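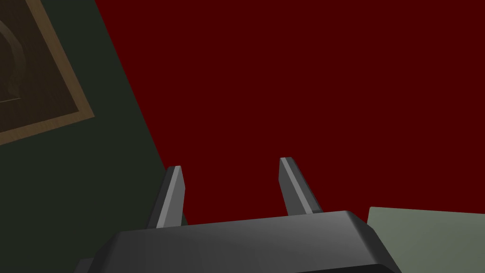 Par Domnica Toma, service Automatisation, Bristell
Publié le 25 avril 2019 | Temps de lecture : 2 min

Ticket 163 : cellule Nistor, jumeau numérique, dérive d'ouverture de la pince

Objet : lors du rejeu en simulation, l'ouverture des doigts calculée par le modèle s'écarte de la consigne après plusieurs cycles consécutifs.

Constat. La vue de simulation jointe présente la pince à vide, les deux doigts séparés, devant la surface rouge sombre. Le défaut n'est pas décelable sur une vue isolée ; il apparaît dans le journal des positions articulaires.

Analyse (V. Nadar). Le fichier de description de la pince a été remplacé en février. Le coefficient de couplage du doigt droit n'a pas été reporté dans la nouvelle version. Le contrôleur de la cellule physique n'est pas concerné.

Actions effectuées :
- restauration du coefficient d'origine ;
- remise à zéro de l'offset d'outil ;
- rejeu de 1000 cycles à vide, vitesse nominale.

Résultat. 9 cycles demeurent hors tolérance, tous situés en début de séquence. M. Emilian Sima est chargé de vérifier l'initialisation du solveur. Le transfert de trajectoires vers la cellule du site de Lodby reste suspendu jusqu'à validation.

Statut : en cours. Priorité : normale.

3 commentaires | 2 partages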